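15 sep 2023

# Elska: me he enganchado a otro juego de capturar bichos

Segunda partida empezada y todavía no he escrito la reseña, así que vamos allá antes de que se me olvide lo que me molestaba de la primera. Elska es un juego de rol por turnos para portátil y ordenador, con criaturas que se capturan, se entrenan y se pelean entre ellas en combates de dos contra dos. Lo compré en mayo, lo dejé aparcado (culpa mía, tenía otras cosas a medias) y lo retomé en vacaciones con muchas más ganas.

La historia arranca en Clotport, un pueblo de pescadores donde siempre está nublado y donde la música es una maravilla, de verdad, me quedaba en el muelle sin hacer nada solo por escucharla. De ahí sales hacia Ustska, la región del norte, y te vas cruzando con rivales que tienen bastante mala leche. Me gustó que no te feliciten por todo. Hay una entrenadora con abrigo verde que te gana sí o sí en el primer encuentro y luego te vende pociones a precio de oro, y yo la adoro.

El bestiario tiene 100 criaturas. Parece poco si vienes de sagas más gordas, pero casi todas sirven para algo y cambian de forma según el clima en el que las críes. Mi equipo lo llevaba una especie de erizo de sal que en zona de lluvia se vuelve blandito y aprende ataques de curación – inútil para los jefes, perfecto para explorar cuevas. El registro donde las vas apuntando es muy agradable de hojear y trae unas notitas escritas a mano con muchísima gracia. 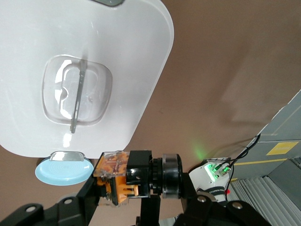
*Tapa blanca con ventana transparente.*

Los combates me parecen lo mejor. Cada turno eliges quién va delante y quién va detrás, y el de detrás carga energía mientras el otro aguanta los golpes. Al principio yo atacaba con los dos a lo loco y me barrían. En cuanto le coges el ritmo salen peleas muy bonitas, con remontadas que te hacen levantarte del sofá (me pasó contra la guardiana del faro, ¡qué combate!).

Ahora las pegas. El inventario es un horror: todo va en una lista única, sin filtros, y buscar una baya concreta en mitad del juego es un castigo. El dinero también está mal medido. El pase para el ferry cuesta 4.000 monedas justo cuando acabas de gastártelo todo en el taller, y toca repetir combates en la misma playa durante una tarde entera. Y los textos en español tienen alguna frase rarísima, sobre todo en las misiones secundarias, donde el mismo personaje te tutea y te trata de usted en dos líneas seguidas.

Luego está la torre de Tsegaye, que se abre al terminar la historia. Son 14 pisos con reglas distintas en cada uno: en uno no puedes curar, en otro te cambian el orden del equipo, en otro peleas con criaturas prestadas. A mí se me atragantó la parte de arriba y la acabé a base de cabezonería, cambiando de equipo cada dos por tres.

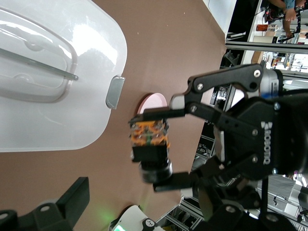 Me dejaron dicho en los comentarios que la torre se hace mucho más llevadera si subes con dos criaturas criadas en nieve, y que el piso de las prestadas conviene jugarlo a la defensiva hasta que el rival se quede sin energía. Lo probé anoche con el erizo en su forma de hielo y sí, se nota bastante, aunque el último jefe me sigue pareciendo un abusón.

¿Lo recomiendo? Sí, sobre todo si te gustan los combates por parejas y no te importa pelearte un poco con los menús. Para peques lo veo algo duro por el tema del dinero. Yo sigo con la segunda partida, esta vez sin el erizo, y ya lo echo de menos.

**Lo mejor:** la música de Clotport, los combates, las notas del registro.

**Lo peor:** el inventario y el dichoso ferry.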